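New Practice Rules for Hand-Held Gripper Work in Homes

By Joyce Nyaga

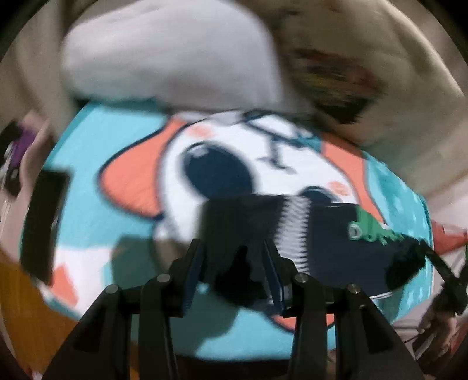 What the rules say

A set of good practice rules for people who record household tasks with hand-held grippers was released in May by Tikamell, a small group that writes working guides for robot training projects. The text has 23 rules on seven pages. It is meant for the workers who do the recording in private homes, and also for the firms who pay them.

Until now each firm wrote its own instructions, and a worker who changed from one project to another had to learn everything again. Renu Mathur, who led the writing, said that the differences were sometimes very small but they made trouble every day. "One company tells you to close the fingers slowly, another one tells you to close them at normal speed, and a third does not mention it," she said. "The worker is then blamed when the recording is refused."

The longest part of the guide is about soft and flat objects, such as notebooks, towels and thin books. When such an object lies on a blanket or a cushion, the surface goes down under the fingers, and the grip can look firm when it is only the fabric that is being pressed. The rules ask the worker to close the gripper fully, wait one second, and only then lift. If the object has a strap or a cord, the worker should check before the start that it is free and does not pass under something heavy.

The free hand gets its own rule. It may hold a cord or steady an object, but this must be written in the task note. Recordings where the free hand helps and the note does not say it should be put in a separate folder.

Privacy in the rooms

Five rules speak about the home itself. The person who lives there must sign for each room, and a signature for the kitchen does not cover the bedroom. Phones, letters and notebooks with writing inside should stay closed or turned over, unless they are the object of the task. Children's things may stay in view, but a child's name may not.

A resident can ask for a recording to be removed up to 60 days after the visit, and does not have to give a reason. Sylvain Masson, who represents home workers in the talks, wanted a longer time. He said that many families think about the question only when the worker has already finished all the rooms. The firms answered that a longer time would delay the delivery of the data, and the number stayed as it was.

Test before release

The draft was tested by two firms, Rikis and Gillel, who checked 1,723 recordings against it. According to Tikamell, the most common problem was a missing task note. The second was speed: roughly one recording in ten showed the gripper being moved too fast for the object to be seen clearly. The rules now advise to slow down in the last hand's width before contact, and to keep the wrist still during the closing.

Chepkoech Temba, who trains new workers at Rikis, said the page about cleaning was also changed after the test. In the draft, finger pads had to be wiped after every task. Now it is after every room, and always after contact with food.

What comes next

The rules are voluntary. Gillel has said it will use them in all its new contracts, while Rikis will begin with the home visits and decide later about its own test rooms. Tikamell is collecting comments from workers and residents, and a second version is planned with a chapter about work with two grippers. Translations are being prepared by Kanchan Saxena, who can be reached through the group's office.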